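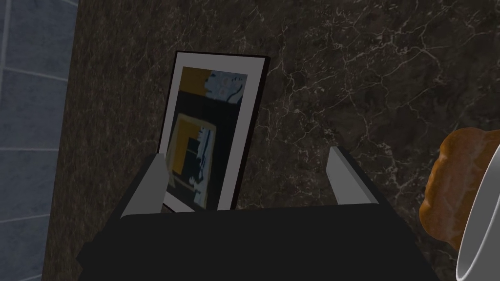 COURSE NOTES / UNIT 4: SCALE AND PART COUNT

Instructor: Lorena Insaurralde
Reading: Eklund handout, section 2

4.1 Choosing a scale
Scale is fixed before any bricks are sorted. Two methods are used in this course.

Figure scale. The height of a minifig sets the height of doors, seats and railings. Standing height without headgear is taken as four bricks plus one plate. Door openings are set at six bricks so that hats clear.

Part scale. One part that cannot be swapped, usually a wheel, arch or windshield, sets the size of everything else. Measure the real object, measure the part in studs, and divide. Keep the result to one decimal place.

4.2 Units
One brick is three plates high. One stud of width equals two and a half plates of height, so five plates stacked match two studs laid flat. All sideways building in Unit 5 depends on this ratio. Learn it now.

4.3 Worked case: Stastcombe station
The model has a base of 42 by 13 studs. The platform roof was drawn first, at part scale, from the arch. The ticket hall was then drawn at figure scale and came out two studs too deep. Amaral's fix was to move the rear wall forward and drop the inner stairs. The final count was 3308 parts against a limit of 3000 - the excess is nearly all roof tile.

4.4 Reducing the count
Replace stacked plates with bricks wherever the side is hidden. Fill the base with large bricks in a grid, leaving gaps. Do not thin out the corners or any column that carries a removable floor.

Exercise
Redraw the Stastcombe roof within the limit. Submit a parts list sorted by color, then by length. Due before the May review.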